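Sater Robotics Lab Course
Unit 4 Handout: Two-Handed Tabletop Tasks
Instructor: Heloísa Amaral
Revised June 21, 2021

4.1 Scope

This unit covers the fruit-and-plate task on the two-arm station. Students should have finished the joint limit worksheet from Unit 3 and should be able to home both arms from the console without help. The work is done in pairs. One student operates, the other keeps the log and stays within reach of the stop button.

The task is stated as follows. A shallow plate and one piece of fruit are on the table. The left hand steadies the plate. The right hand picks up the fruit, carries it over the rim and releases it inside. A trial counts as complete when the fruit is at rest on the plate and both hands are clear of it.

4.2 Left hand placement

The left hand does not grasp the plate in this unit. It is used as a stop, with the palm turned toward the rim. Approach from the side at low speed. If the plate moves during the approach, back off, reset the plate and start the trial again; do not correct by pulling.

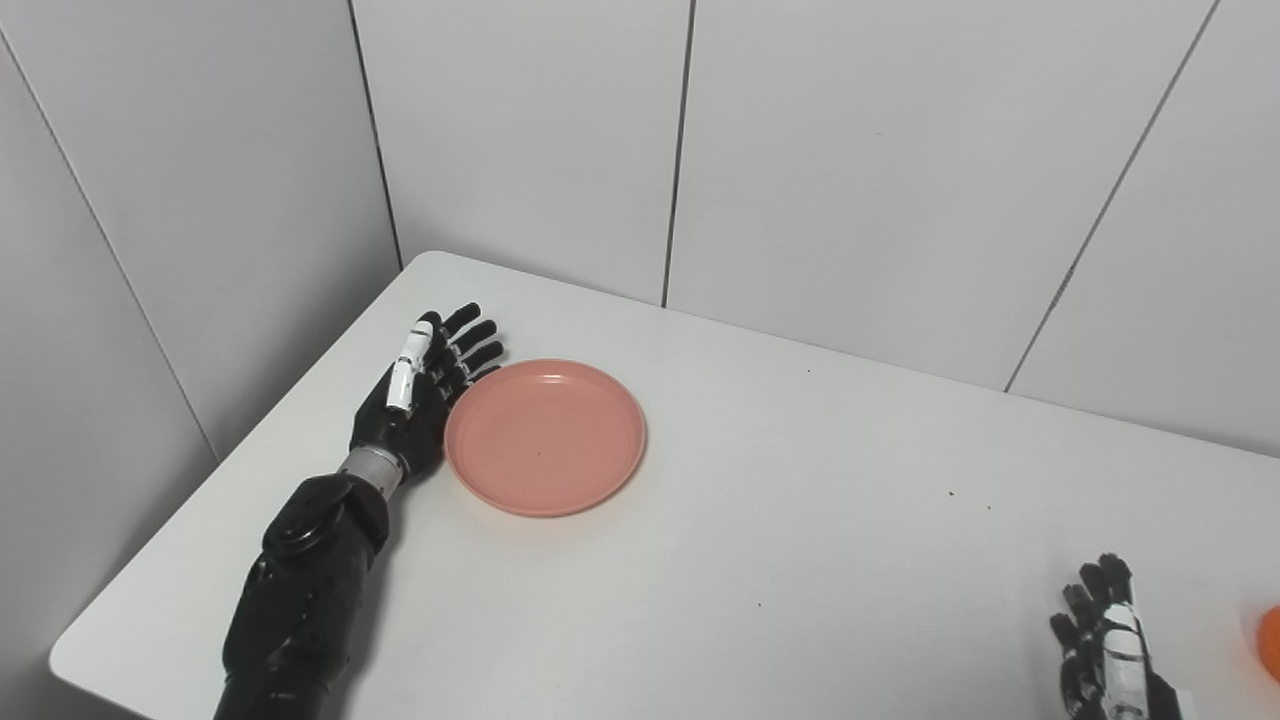
Figure 4.1. Left hand upright beside the plate, palm toward the rim.

The thumb is left out of the contact. In the default pose file it is raised, and most groups leave it there. Groups that want to change the thumb angle must save the pose under a new name. The file plate_left_default is shared by all sections and is restored every night.

Contact is judged from the finger current, not by eye. The head view is a poor guide to small gaps at the far side of the hand, and in the July section last year several groups logged contact when there was none. Read the current trace before writing anything in the contact column.

4.3 Right hand and fruit

The right arm starts on its own side of the table, fingers pointing toward the back. The fruit for this unit is a mandarin. It may be placed anywhere in the right-hand zone, including at the limit of the head view, as long as the arm can reach it without passing over the left forearm.
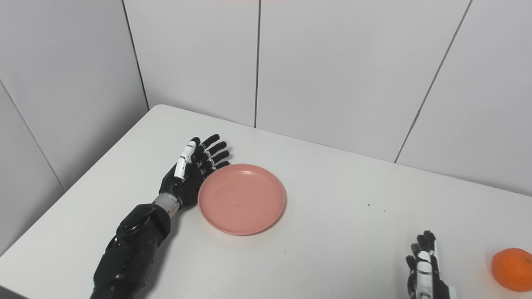 Figure 4.2. Plate empty, left hand at the rim, mandarin at far right beside the right hand.

When the fruit is near the limit of the view, the detector in the Ploltau package often returns a low score or a box that is too small. Two remedies are allowed:

Turn the head toward the fruit before planning, then turn it back for the place motion.
Enter the fruit position by hand in the console and mark the trial M in the log.

Moving the fruit after the trial has started is not allowed.

Grip force is set on a scale that runs to 2,000 counts. Start low. The peel dents before the current trace shows much change, and a dented mandarin has to be replaced. The limit for this unit is 80 percent of full closing speed.

4.4 Logging

Each trial is saved by the Caldeira recorder as one file with both arm states, the head video and the operator's notes. Check that the recorder light on the console is green before the first motion. The reference set from earlier sections holds 3,274 trials and is read-only - copy what is needed to the group folder before opening it in the viewer.

Log columns: trial, operator, fruit start, contact (y/n), release (y/n), result, remarks. Leave no column blank. Use a short remark such as "slipped at rim" or "released early".

4.5 To hand in

The log sheet, the pose files if changed, and one page on the most common failure in your own trials. State where in the motion it occurred and which signal showed it first. Plots must have labeled axes with units. Upload to the Nikness folder under your group number.

Reading for Unit 5: course reader, section on grasp stability, through the worked problem on friction.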